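Chamado 727 — Peças do conjunto de cozinha guardadas no lugar errado
Sala de atividades, Centro Piltusent
Aberto por: Esperanza Mateos
Responsável: Halvard Westerberg
Situação: aguardando confirmação

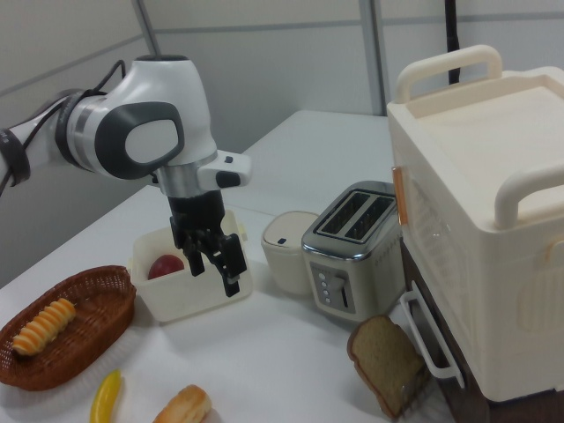 Descrição do problema

O conjunto de comidinhas Wakari da mesa branca volta para o armário incompleto ou misturado. A ficha de arrumação diz que os pães vão no cesto de vime e que frutas e legumes vão na caixa plástica branca. A maçã vermelha está na caixa e o pão em espiral está no cesto, como manda a ficha. Ficaram soltos na mesa o legume amarelo e o pão redondo, na frente. O pote creme com tampa e a torradeira não têm lugar definido na ficha.

Histórico

Segunda-feira, 23 de abril de 2018, 9h10 — Esperanza Mateos
Abro o chamado. O grupo da manhã procurou o pão redondo e ele estava na gaveta dos panos. É a terceira vez em abril.

10h25 — Halvard Westerberg
Recebido. Qual ficha está colada na porta do armário? Existem duas versões em circulação, a 73 e a 144.

10h40 — Esperanza Mateos
A 73. Não sabia da outra.

11h05 — Halvard Westerberg
A 73 é a antiga, de quando o conjunto não tinha torradeira. A 144 inclui a torradeira e o pote, na prateleira de baixo. Imprimi a nova e deixei na recepção. Favor retirar a 73 da porta, senão ficam as duas valendo.

13h30 — Kyu-ri Heo
Troquei a ficha. Dúvida: o legume amarelo entra como pimentão ou como banana? A lista tem os dois e só achei um. Para a caixa tanto faz, mas preciso marcar o que falta.

13h50 — Halvard Westerberg
Marque "amarelo, comprido" e deixe o outro como faltante. Vou ver com a Caltlow se vendem peça avulsa.

14h35 — Kyu-ri Heo
Feito. Testei a arrumação com a turma da tarde seguindo a 144. O cesto recebeu os dois pães e fechou bem na prateleira. A caixa branca entra sem tampa, com a borda para cima. A torradeira só cabe deitada — a prateleira é baixa.

15h00 — Halvard Westerberg
Deitada não, por favor. Suba a prateleira um furo. Os pinos de reserva estão no pote de parafusos, armário 567.

15h45 — Kyu-ri Heo
Prateleira ajustada. Torradeira em pé, pote creme ao lado.

Pendências

Resposta da Caltlow sobre a peça amarela faltante.
Etiqueta no cesto e na caixa (Esperanza vai escrever à mão por enquanto).
Confirmar na sexta se a mesa foi guardada completa. Se sim, encerro o chamado.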